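Luvumberg Auto Help > Buying and Owning

Small hatchback with 183 km left on the charge: is it enough for a winter commute?

Posted by oltomport_driver

Good evening to all. I am thinking to buy a used Heydari Semum, the electric one, from a dealer in Oltomport. The car is clean and the price is fair. The dashboard showed 183 km at full charge, but the advertisement says 300. The dealer told me this is normal in November. My drive to work is short, but on Sunday I visit my parents and there is no charger on that road.
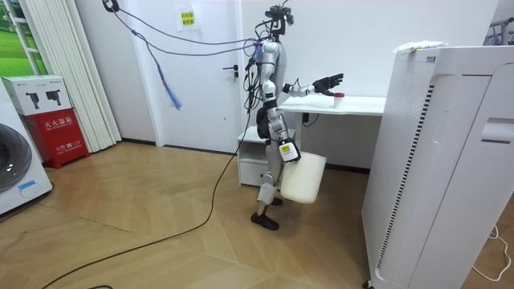
I would like to know if the battery is tired, or if the number on the dashboard is only a guess of the car. I also do not know if I should ask for a battery report before I pay the deposit. Thank you for your patience with my English.

2 replies

semum_owner_north

The number on the dashboard is a guess. It looks at how the last driver used the car. If the dealer made many short test drives with the heater on, the guess will be low. Mine shows a much better number after one calm week.

But please ask for the battery report. The dealer can read it from the diagnostic plug.

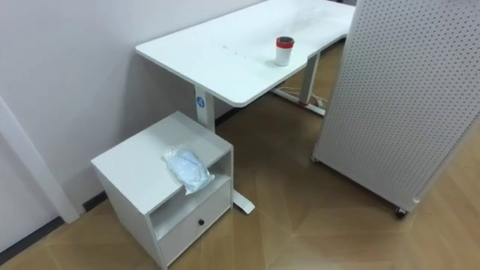

Look for the line "state of health" and not the line "state of charge", because people mix these two. I paid 2158 for repairs on my previous car after I trusted the seller's word, so now I ask for everything on paper. Also check that both charging cables are in the trunk. A new one is expensive.

For the visit to your parents, I would do this:

1. Warm the cabin while the car is still plugged in at home.

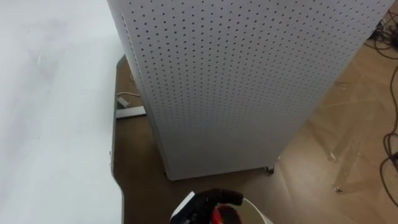 2. Use the seat heater and keep the fan low.

3. Stay a little under the speed limit on the highway.

4. Ask your parents if you can use a normal outlet. It is slow, but overnight it helps.

greycoupe

dont buy electric for winter, get the gas version. same car and you fill it in two minutes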